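Signal timing at Skesarstead: a conversation with the district's timing engineer

The engineer responsible for signal timing in Skesarstead has held the post for nine years. We met at the Stenda office in April, shortly after the new timing plans went live on the Vemness corridor.

The corridor has four signalized junctions. Until this spring they ran on fixed plans written when the bypass opened. "The cycle was 36 seconds too long in the off-peak," the engineer said. "Drivers on the side roads were waiting through green time that the main road had no use for."

The first step was counting. Tube counters on the Segura approach recorded 3577 vehicles on a typical weekday, fewer than the original design had assumed. The evening peak had also moved earlier and now starts at 4:00 p.m.

Asked why the old plans had stayed in place so long, the engineer pointed to staffing. "A retiming study takes a person off everything else. The signals work, in the sense that the lamps come on, so the study gets put back a year."

Detection was a second problem. Several of the induction loops had failed, and a controller that loses a loop will normally place a constant call on that approach. "It serves a green whether or not a car is there. From the driver's seat it looks like a badly timed signal. On the fault log it's one line."

The loops were recut over the winter. Stop line detection came first, then the advance loops.
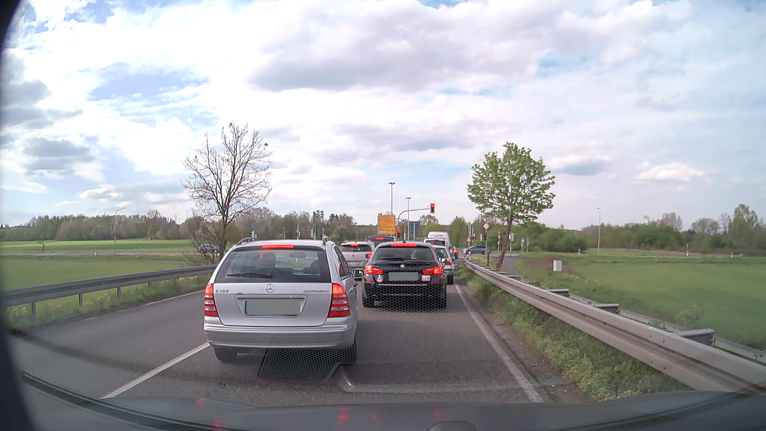 Pedestrian crossing times were recalculated as well, using a slower walking speed than before. That added to the minimum side road green and took back part of the saving. The engineer does not regard this as a loss. "The crossing time is an input. You fit the rest of the cycle to it."

Coordination between the junctions remains unfinished. The controllers keep time independently and their clocks drift, which breaks the offsets. Replacement clock units are on order through Stenda, and until they arrive a technician resets the clocks by hand.

The next review will cover the school run. "We'll count again once the clocks are in," the engineer said. "Before that the delay figures wouldn't mean much."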